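**To:** Salazar Fund, small business grants
**From:** Wilson Henao, Grovent
**Re:** Website rebuild for the Plosden merchants' directory, second progress report
**Date:** 10 Mar 2020

This report covers the work since our January report. The design stage is finished, the build is well under way, and we are behind on one item, the move of the old listings. The budget is on track apart from a change to photography, explained under Spending.

## Where the build stands

The home page, the listing page and the search page are built and running on the test server. The contact form works but still sends to my address. It will be switched over to the merchants' office when they tell us which mailbox they want to use.

We dropped the rotating banner from the home page. In the January report it was still in the plan, but the shop owners who tried the first draft scrolled straight past it, and it made the page slow to load on older phones. The search box now sits where the banner was. One side effect is that the sponsor logos have moved down to the footer. Please let us know if the fund has a rule about where its own logo goes – we couldn't find one in the grant letter.

The color scheme was approved with one change. The pale green used for links was too hard to read on white, so it is now a darker green. The same green is used for buttons.

## Page templates

We are building 5 templates that members can choose from for their own page in the directory. All of them use the same fields (name, hours, address, short text, pictures), so a member can switch from one to another without typing anything again.

- **Plain** – finished
- **Storefront** – finished
- **Menu** – finished, but long menus need a better print layout
- **Gallery** – in testing
- **Two-picture** – in testing

The two-picture template was asked for by members who have very little text and don't want a page that looks half empty. It stacks two pictures in the middle of the page with a single caption line and lets the text carry on after them. The current test page is on the server.

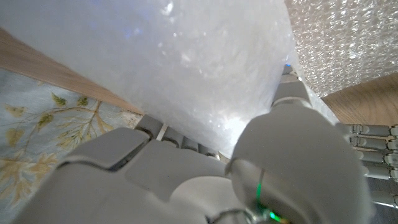
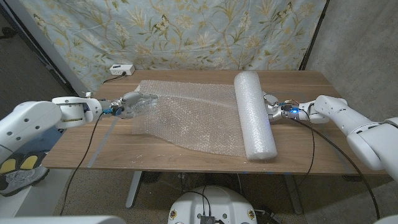 *Bubble wrap on the table, and a bag in hand.*

On a phone the caption was wrapping badly and leaving one word alone on a second line. We made the caption type slightly smaller and that took care of it on every phone we have in the office. Tablets held sideways still show too wide a gap between the second picture and the text. It is a spacing setting and should be fixed this week.

Gallery has a different problem. Members upload pictures straight from their phones and the files are very large. The site now makes a smaller copy of each picture when it is uploaded and shows that one to visitors. The original is kept in case the member wants it back.

## Moving the old listings

The old directory holds 100 listings. So far 91 have been moved to the new site and checked against the old pages. The rest are stuck for different reasons. A few belong to businesses that have closed or changed hands, and the merchants' office has to decide whether to keep them. The others have text saved in a format the old system used years ago, and it comes out with broken apostrophes and missing line breaks. We tried a script on these and it made things worse, so they will be retyped by hand.

We had planned to have this done by now. The delay does not hold up the build, but it does hold up the member preview, because we don't want members to log in and find their page missing.

While checking the moved listings we also found that 26 of them had no opening hours. These pages now show "Call for hours" until the member fills in the field. The merchants' office will remind those members in its next mailing.

## Hosting and domain

The new site will be hosted with Roltora under a yearly plan. The plan includes daily backups and a security certificate, both of which we had been paying for separately on the old host. We restored a backup onto a blank server as a test, and the pages, pictures and member accounts all came back. The search index did not, and has to be rebuilt after a restore. The steps are written down in the handover notes.

The domain name is still registered to a former staff member of the merchants' office. She has agreed to transfer it and has been sent the forms. We would like this settled before launch. The old site can stay up at its present address until then.

## Spending

Design came in slightly under budget. Build costs are as planned. We had set aside money for a photographer to visit members who had no usable pictures, and fewer members signed up for this than expected. With your approval, we would like to move what is left of that line to training, where demand has been higher. A revised budget sheet is attached. No money has been moved yet.

## Training

We held one session for members on how to edit their page. People had little trouble changing text and hours. Most of the questions were about passwords and about cropping pictures. We have since added a crop tool to the upload page and rewritten the password reset email, which several people took for spam.

A second session is planned for members who couldn't come during business hours. It will be held in the evening at the merchants' office. The handout from the first session is being updated with new screenshots, as the edit page has changed since it was printed.

## Next steps

1. Finish the remaining listings and get a decision on the closed businesses.
2. Fix the tablet spacing on the two-picture template.
3. Improve the print layout for long menus.
4. Open the preview to members and collect their corrections.
5. Complete the domain transfer.

## What we need from you

- A yes or no on moving the photography money to training
- The fund's logo as a vector file – the one we have is blurry at larger sizes
- Any rule about logo placement

The test site login has not changed since January. If you have lost it, write to me and I will send it again.

Wilson Henao
Grovent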